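Light and Materials: Why Can We See Through Some Things?

Drurton Science Pages for Schools
Written by Marlies Bühler. Checked by Balakrishnan D'Souza. Last changed 2/7/21

Light travels in straight lines until it meets something. When it meets a material, three things can happen to it. It can bounce off, it can be soaked up, or it can pass through. Most materials do a mixture of all three, and the mixture decides what the material looks like.

A material that lets light through without scattering it is called transparent. Clean water, window glass and clear plastic are transparent. A material that lets light through but scatters it on the way is called translucent. Tracing paper is translucent. A material that lets no light through is called opaque. Wood and metal are opaque unless they are cut extremely thin.

Why clear things can still be seen

If a clear material let all the light pass straight through without bending it, you would not be able to see it. In practice a small part of the light bounces off every surface. A sheet of plastic has two large surfaces, front and back, so light is reflected twice.

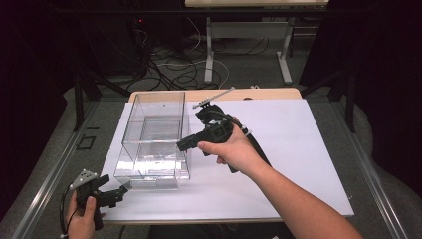 Clear acrylic box on a white board. The corners show as faint outlines and the bottom edge looks white.

Light also changes direction when it goes from air into plastic at an angle. This is called refraction. It happens because light travels more slowly in plastic than in air. Light that enters through the face of a sheet may be trapped inside, bouncing from one side to the other, until it comes out at the edge. For this reason the edge of a clear sheet is often brighter than the middle.

Rough and smooth surfaces

A smooth surface sends light back in an orderly way. If the light arrives at 30 degrees, it leaves at 30 degrees on the other side. A mirror works like this.

A rough surface sends light back in many directions. The bumps may be far too small to feel. Paper, chalk and matte paint all do this. You cannot see your face in them, but they look much the same from wherever you stand.

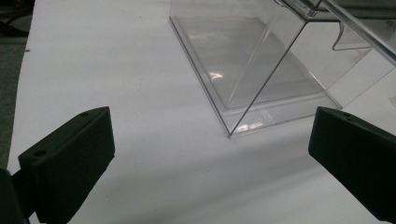 Shadows form where an opaque object stops some of the light. A small lamp makes a shadow with a sharp edge. A large lamp, or a cloudy sky, makes a shadow with a soft edge, because part of the light still gets round the object. Shadows are easiest to study on a pale matte surface.

Clear objects can make shadows too. These are weak, and there may be bright lines inside them where the light has been bent together.
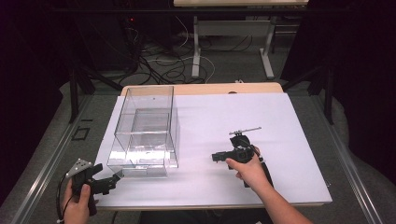
Try it yourself

You will need a torch, a sheet of white paper, a clear plastic tub and a piece of tracing paper.

1. Lay the white paper on a table and make the room dim.
2. Stand the tub on the paper. Shine the torch at it from the side.
3. Look for the brightest parts of the tub. Draw them.
4. Hold the tracing paper between the torch and the tub. Draw what you see now.

Do not shine the torch into anyone's eyes.

Words to know

Matte: not shiny.
Reflection: light bouncing off a surface.
Refraction: light changing direction as it passes from one material to another.

Next page: Why is the sky blue?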